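Lunch boxes at the Girkley office

The facilities lead at Trumcombe's Girkley office has run the shared lunch box scheme since September. The stock is 193 boxes, all with vented lids.

"The lid fails before the body does," she said. "The rim loses its grip and the box goes in the bag on its side."

Her test is simple: fill with water, close, invert over the sink for 2 minutes. Any drip and the lid is withdrawn. Bodies are kept as spares.

Boxes may be used at desks, closed, with laptops shut while anyone eats. "Soup stays in the kitchen," she said.

A clear box with a green lid, on a white table near a closed laptop: 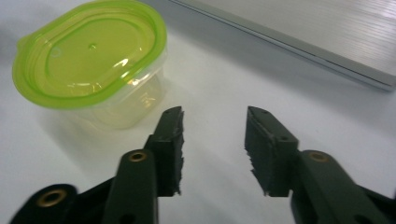

Plerholm would prefer screw tops, on the grounds that a vent is one more part to clean. The facilities lead disagrees. "A vent takes a soft brush and a few seconds. A screw thread holds grease all the way round."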